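The Menders of Dosen Street

In Dosen Street there are 12 repair shops, and most of them open before seven in the morning. I came first in December with a coat that had lost its lining. I stayed until noon, drinking tea, and I understood that I knew very little about my own clothes.

The oldest shop is Pliltach. It takes in 394 pieces in a good month, and the owner writes each one in a paper book with the fault, the price and the color of the thread. Zippers are the largest part of the work. After them come hems, pockets, and the knees of children's pants.
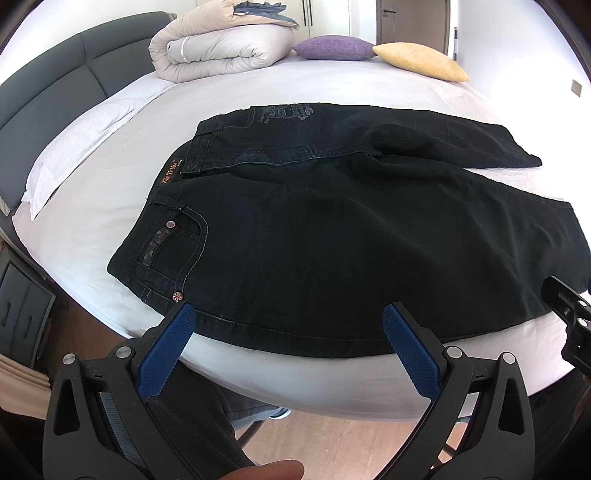 Denim has its own rules on this street. The menders at Rana, two doors down, do not like to cut a patch before they have studied how the cloth has aged. They ask customers to lay the garment flat at home, on a bed for instance, and to look at it in daylight. On a pair of black jeans, the faded lines near the crotch show where the fabric bends most, and it is there that Rana puts a thin backing from inside. The work costs 52 crowns and is ready the next evening.

Gelora, at the corner, accepts only wool. Its menders learned the trade in a knitting factory which closed, and they still use its needles. My coat went to them in the end. They asked me for 82 crowns and for patience until after the holidays.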